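Building a Showroom That Packs Flat

When the lighting maker Flarnetti took a space at the Nolcombe trade fair in January, it had a stand that could be put up by two people and carried in the back of one van. The fair was the first public outing for a display system the company had been working on with the design studio Gorton Tsang, and it has been on the road ever since.

The brief was short. Flarnetti sells table lamps, wall lights and pendants, most of them small. On its old stand they hung in rows against a white wall, and visitors tended to look at the whole row and walk on. The company wanted people to stop at one lamp at a time. It also wanted to quit paying for a new stand every year and throwing most of it away afterward.

Gorton Tsang started with the crates. Every lamp already traveled in a crate, and the crates spent the length of each fair in a storage area behind the hall. The studio redrew them so that each one opened at the front and became a small room with a floor, a back wall and a ceiling. The lamp stays where it was packed. Stacked 4 high, the crates make the walls of the stand.

Getting the proportions right took most of the first two months. A pendant needs air below it, and a table lamp needs a surface wide enough to show the pool of light it throws. The studio settled on 2 crate sizes, one twice the height of the other, so that they could be mixed in a stack without leaving gaps. The full set comes to 238 crates, though only the largest fairs call for all of them.

Cabling was harder. Each crate has to be powered on its own, and fair electricians don't have long to check a stand before the doors open. The first version ran a single cable down the back of each stack, and one loose connection could darken a whole column. The second version gives every crate a short lead that plugs into a rail on the floor. It uses more cable, but a fault stays in one crate and can be fixed from behind while visitors are still looking at the front.

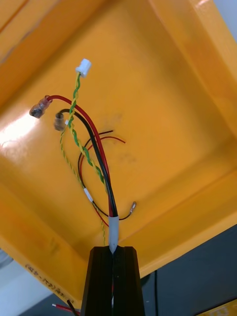 Color came late in the process. The studio tested dark gray interiors, which made the lamps look bright and everything else look gloomy. A warm off-white worked better with the brass fittings, and it hides scuffs well enough to get through a season before repainting. The outsides were left as bare birch plywood, with the crate number stenciled on one corner.

Flarnetti expects each crate to last for 1,000 openings and closings before the hinges need replacing. The hinges are a standard part, and the crew carries spares. The company is now looking at using the smaller crates in stores – a stack of them takes up less floor than a normal shelf unit, and the staff can change the lamps without tools.

The next set is due to be finished in time for the winter fairs.

August 8, 2019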